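木制工作台面

木制工作台面，也可以叫木桌面、木台面，是指在办公室、作坊或者住宅里用来放设备和做手工的木质平面。它和餐桌的桌面有一些不同：餐桌的主要用途是吃饭，工作台面上常常有电缆、键盘、屏幕、工具，也有人在旁边长时间站着或者坐着。本条目介绍这种台面的外观、布置、照明和保养，不讨论木材的贸易。

名称

在中文里，“台面”一词比“桌面”的范围大一点。桌面一定属于一张桌子，台面则可以属于柜子、长凳或者固定在墙上的架子。设计师阿尔沃·海斯卡宁（Arvo Heiskanen）在他的小册子《Lotdale的木工房》里把两个词分开使用，但是很多读者认为没有必要。本条目里两个词的意思相同。

颜色和木纹

木材的颜色在室内灯光下会变化。同一块木板，白天在窗边看是浅黄色，晚上在暖色灯下看可以是橙色或者橙褐色。因此挑选木板的时候，最好把样品拿到将来使用的房间里看，而且早上和晚上各看一次。

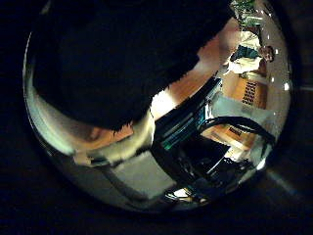 木纹的形状由锯切的方向决定。径切的木板纹路比较直，弦切的木板会出现山形的纹路，有时候还有像水波一样一圈一圈的图案。树的节疤附近纹路最乱，有的木匠会避开这个部分，有的木匠特别喜欢它。Gamton地区的旧式做法是把纹路最大的一块放在中间，两边用比较安静的木板。

用颜色来判断木材的种类并不可靠。染色和上漆以后，便宜的木材也可以有很深的琥珀色。如果需要知道种类，应该看没有上漆的背面，或者询问卖木材的人。

表面处理

常见的处理方法有三种：油、蜡和漆。上油的表面摸起来接近木头本身，水渍也比较容易修，可是每年要重新上油一到两次。上蜡的表面颜色柔和，但是怕热，热杯子放上去会留下白圈。上漆的表面最硬，擦洗很方便，缺点是有划痕以后不能只修一个小地方，经常要把整块台面重新打磨。

打磨一般从粗砂纸开始，一步一步换到细砂纸。做得很光的台面，有人最后会用2000号的水砂纸。砂纸要顺着木纹走，横着磨会留下细线，上漆以后看得更清楚。两次上漆之间要等漆膜干透，等待的时间以漆罐上的说明为准。

设备和电缆的布置

工作台面上最容易乱的东西是电缆。乌尔霍·科斯凯拉（Urho Koskela）在Rautiainen工作室负责家具，他的建议是先放设备，再接线，最后才固定电缆，顺序反过来的话，以后移动一台设备就要全部重新做。

电缆可以从台面的后边垂下去，也可以通过一个圆孔走到下面。圆孔的边要磨圆，否则时间长了电缆的外皮会被磨破。从上方垂下来的电缆要留一点余量，不要拉得很紧，也不要落在人的手经常经过的地方。
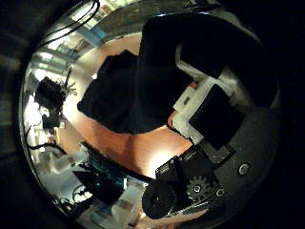
比较重的设备下面可以放毛毡垫或者软木垫。橡胶脚要小心使用，因为有些橡胶和漆会发生反应，几个月以后在台面上留下黑色或者黄色的印子，这种印子擦不掉。如果设备已经有橡胶脚，就在下面加一块薄的玻璃或者软木。

台面的深度也影响布置。Rautiainen工作室的标准台面厚29毫米，深540毫米，这个深度放一个键盘和一块小屏幕足够，但是放大的仪器就不太舒服。玛赫纳兹·德赫甘（Mahnaz Dehghan）在评论这个尺寸的时候写道：“手臂没有地方休息，人就会把身体靠在桌子的边上。”后来的型号把前面的边做成圆角。

照明和反光

光滑的漆面会反射天花板上的灯。灯在台面上变成白色的亮斑，坐着工作的人如果正好对着亮斑，眼睛很快就会累。解决的办法有几个。第一个办法是改变灯的位置，让光从侧面来。第二个办法是使用哑光漆。第三个办法最简单，就是把台面转一个方向，或者铺一块布垫。
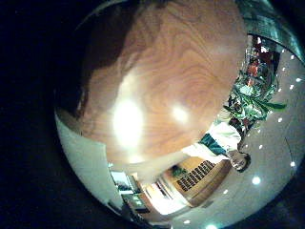 哑光漆不是没有缺点的。它的表面有很小的不平，灰尘和手上的油容易留在里面，用几年以后，手经常放的地方会变亮，其他地方还是哑光，看起来像有补丁。所以在人多的房间里，半哑光漆用得更多。

周围的家具

工作台面通常和柜子放在同一个房间里。柜子的木色不需要和台面完全一样，相差一点反而自然，但是如果一个偏红、一个偏绿，放在一起就不太好看。柜门可以是实板，也可以做成竖的格栅。格栅让空气流通，适合里面放会发热的电器；缺点是每一条木条都会积灰，需要用小刷子清理。

小盆的绿色植物常被放在柜子上面。花盆下面一定要有托盘，浇水以后等多余的水流出来，再放回原来的地方。水长时间留在盆底，会让木头变黑，即使是上过漆的木头也不能完全避免。

日常保养

平时用拧干的软布顺着木纹擦，然后用干布再擦一次。不要使用含有氨的玻璃清洁剂，它会让漆面发白。电器旁边的灰尘先用吸尘器的软刷头吸掉，再用布，这样灰尘里的小沙粒不会划伤表面。

冬天开暖气的时候，室内空气很干，宽的木板会收缩，拼缝可能变大。Drullthorpe的木工手册建议从12月开始在房间里放加湿器，并且不要把台面紧靠暖气片。春天湿度回来以后，小的缝一般会自己合上，所以不要在冬天用木粉去填。

参见

木材干燥；桌子；格栅柜；电缆管理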